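Ticket 647
Subject: Table top still tacky after second coat of Sundqvist oil
Product: Tredham table top, light, unfinished
Status: Closed by requester
Opened: February 16, 2025

Message from requester

Hi, need some help with the top, we have it in the workroom and can't use it properly. Bought it bare in October, oiled it ourselves with the Sundqvist hard oil, clear. First coat fine. Second coat went on last week and one end is still tacky. Not wet, just grabby. Paper sticks to it and then peels off with a little sound. The other end is OK, you could eat off it.

What we did, in order:
– sanded whole top, vacuumed, wiped with a dry cloth
– coat one, thin, wiped off after maybe 20 min
– left it overnight
– light rub with the Roder pad, 400
– coat two, same can, same cloths
– left it 16 hours, then put things back on it (probably too early, I know)

Heating is on in there, window opened most mornings. Top sits on its own frame, Plustex mat under the legs so it doesn't creep. I already tried a dry cotton cloth on the tacky end, picked up nothing much. Have NOT used any solvent becuase the can says ask first.

Questions. Do I sand back or wait. And is it going to yellow, we picked it because it was pale.

Reply from Tredham support

Thanks for the detail. Don't sand yet, tacky oil clogs the paper and you end up smearing it around. A few things we need:

How much oil was used for coat two compared to coat one?
Was the excess wiped off at both ends at the same time?
Is anything sitting on the tacky end, such as a mat, tray or cloth?
Can you send photos from the room, taken in ordinary light, no flash?

In the meantime please keep the tacky end clear and keep air moving. Lay used oil cloths out flat outdoors to dry, don't leave them bunched up in a bin. They can heat up on their own.

Message from requester

OK. Cloths are outside on the wall now, thanks, they were in the bin.

Coat two: more oil than coat one, I think. The can is heavier at the bottom, if that makes sense, it had thickened a bit and I didn't stir again. Wiped the good end first, then got called away, came back and wiped the tacky end. Could have been close to an hour. So that's probably your answer right there.

Nothing sitting on it now. There was a spare piece of the Plustex mat on that end for two days, rubber side down. Took it off when I saw your question.

Photos:

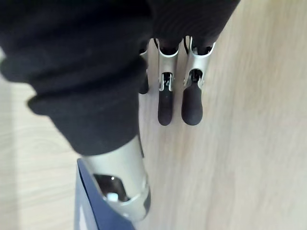
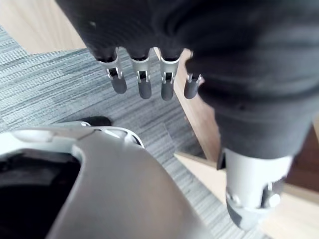 The yellowing is the bit I'm most worried about, more than the tackiness. Tacky can be fixed, I assume, but if the color shifts then the top doesn't match the shelf and the shelf is staying bare. First photo is the one to look at for that. It's a light beige, and the grain is so faint you get soft lines and not much else, so any change in color would show up right away. Is that about where it should be for two coats of clear? On your sample card the oiled piece looks a good bit darker and the grain is stronger. Either the card is old or I wiped too much off. Second one is over the floor, doesn't help with the color of the top.

Also, does the oil need to come off completely before a third coat or can I go over it.

Reply from Tredham support

Thanks, that helps. Going by what you describe, the likely cause is excess oil left on too long at one end, and the unstirred can won't have helped. The mat may have made it worse by keeping air off it for two days.

On color: please don't judge it against the card. Printed color is only a guide and boards vary from one batch to the next. We can't confirm an exact shade from a photo either. If you have an offcut, put one thin coat on half of it and stand it beside the top.

Please do the following, tacky end only:

1. Stir the can to the bottom. If there are lumps, stop and use a fresh can.
2. Put a very small amount of fresh oil on a clean white pad and rub the tacky area for two to three minutes. It should loosen the old layer.
3. Wipe off straight away with clean cotton. Change the cloth often.
4. Keep wiping until a clean cloth slides without dragging.
5. Leave it uncovered for two full days. No mat, no trays, no paper.

No third coat at this point. If it still drags after the two days, write back and we will talk about taking it back to bare wood.

Message from requester

Did it this morning, quick notes.

Stirred can – sludge at the bottom, no lumps. Took ages.
Used the white Roder pad, not the 400. Rubbed along the grain, had to get down low by the window to see which way it went.
Four cloths. First one came up dirty yellow and sticky, last one pretty much clean. Slides fine, small drag near the corner, went over the corner again.
Cloths outside flat.
Mat offcut thrown out. Mat under the legs left alone, that one doesnt touch the top.

Found an offcut behind the shelf, did half of it. One thin coat, wiped after 15 min.

Message from requester

Two days on. Tacky end is dry to the hand, paper lifts off clean. Corner took a bit longer but fine now. Left a sheet on it all afternoon with a book on top as a test, no sticking.

Offcut: the oiled half is a touch warmer than the bare half, the top looks the same as the oiled half to me. Can live with that. Shelf will get one coat too, so they match.

One thing for your instructions, the leaflet only says "wipe off excess", no time given. A time would have saved me a ticket.

Reply from Tredham support

Glad it has cured. The leaflet comment is passed on under reference 224. For the shelf: one thin coat, stir first, wipe within 20 minutes, and do both ends before you put the cloth down.

Message from requester

Will do. Closing this. Do you sell the oil in a smaller can, the big one will be sludge again by next time.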